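We drove out to Nedham on a gray Saturday for the open day at Finditz, the textile print shop I've been pestering my sister about for ages, and oh, it was worth the drive! Zdislava Kolář led our group of 14 through the design room first, where they sort out the colors before anything touches cloth. I could have stayed there until dark.

She had samples out on every surface and let us handle them (bliss). There were ferns, old maps, a whole run of plaid called Mai, and then the painting cloths, which got me completely. My favorite was the starry night over a river, in the style of Van Gogh, with swirly gold stars and orange light streaking down the water. The brush strokes look so thick you want to run a thumb over them!

Tea came after that, and a table of remnants at 3 dollars apiece. I bought two ferns and a plaid, and my sister bought far more than she'll admit to.
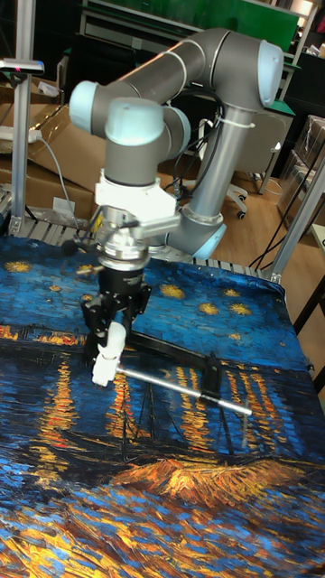 They open again in June, and Zdislava says the dye kitchen will be part of the tour by then, so we've already put our names down for the morning group.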